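Provwood open house, July. Quick notes before I forget it all.

Got there late, parking was a field. Wycliffe Mohamedi was already halfway through the intro when I found the group. Graten has owned the mill for years but the Provwood name stayed on the gate, and people in town still call it that.

First stop the log yard. Loud. They soak the birch before peeling, 30 hours in the tanks, smells like wet tea. Then the peeling line – a log goes in, a long ribbon of veneer comes out, and I could of stood there all afternoon. Kids loved it. The cutters are changed every shift.

Drying shed next. Hot, did not stay. Sheets get sorted by hand at the far end, knots and splits to one side, clean faces to the other. Wycliffe let us try. I put two in the wrong pile.

Press hall was the best bit. Getbridge press, 10 openings, came secondhand from a mill that shut. They run 300 sheets on a good shift. Asked about glue, got a long answer, wrote down none of it.

Lunch in the canteen – pea soup, rye rolls, coffee from the big urn. Free, wich was nice. Sat with two teachers from Athumani who want to bring a class in the fall. They should book early, groups fill up.

Shop at the exit sells offcuts by weight. Bought a bag for shelves. Tours start at 900 Mill Road, side gate, wear closed shoes.
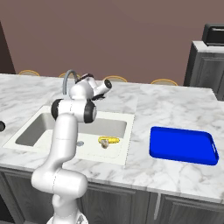 Gooseneck faucet and white sink, computer rendering.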